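Search questions Search Clear

Gripper comparison FAQ

Maintained by Rima Chidiac and Malou Overgaard. Last revised in November.

What is being compared?
Two finger sets on the same pair of arms: the Etov long finger and the Drultier triangular plate. The arms, the controller (Zuvari) and the wrist camera mounts stay the same for the whole comparison. Only the fingers and their force limits change.

Which objects are in the test set?
Phones, small boxes, capped bottles and flexible strips. Phones carry the most weight in the final score, as they are flat, smooth and easy to scratch.

How many grasps were recorded?
734 per finger set. A grasp counts when both plates touch the object and the controller reports a closed state. Aborted approaches are logged separately and do not enter the total.

Why two arms for phones?
Most of the phone tasks are bimanual: align two handsets, pass one across, or hold one while the other arm moves. Single-arm results are listed in a separate table and should not be averaged with these. 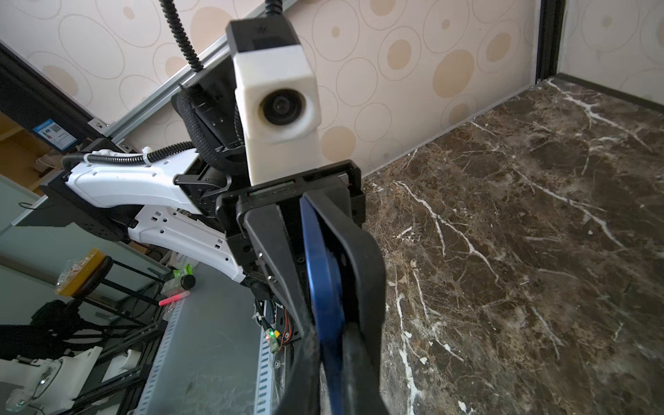
Wrist camera view of one gripper, then the fixed camera view with both arms on phones.

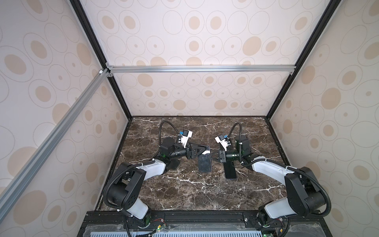

Do I need both camera views?
For scoring, yes. The wrist view resolves contact at the fingers but loses the rest of the table. The fixed view shows both arms but the forearms hide part of the surface in some poses. Where the two disagree, we use the wrist view for contact and the fixed view for object position.

What closing force should I start with?
Start at 5 N on phones and go up in steps of 2 N. Stop at the first value that holds through a full lift. On strips, use position control – force control tends to fold the material before it reports contact.

Does the marble surface affect the results?
It affects the camera side. Reflections raised the number of false edges in the Geagea detector until we fixed the exposure. Auto exposure should stay off on all cameras.

How often is the wrist camera recalibrated?
After every finger change and after any collision stop. The routine takes 44 seconds per arm. If the residual is above the limit in the config file, check the bracket screws before running it again.

Can I mix finger sets, one per arm?
The controller accepts it, but the results cannot be compared with the published tables. Tag such runs "mixed" in the log header.

Where do I report a bad log?
Send the run number and the controller version to Malou Overgaard. Do not edit the log file first.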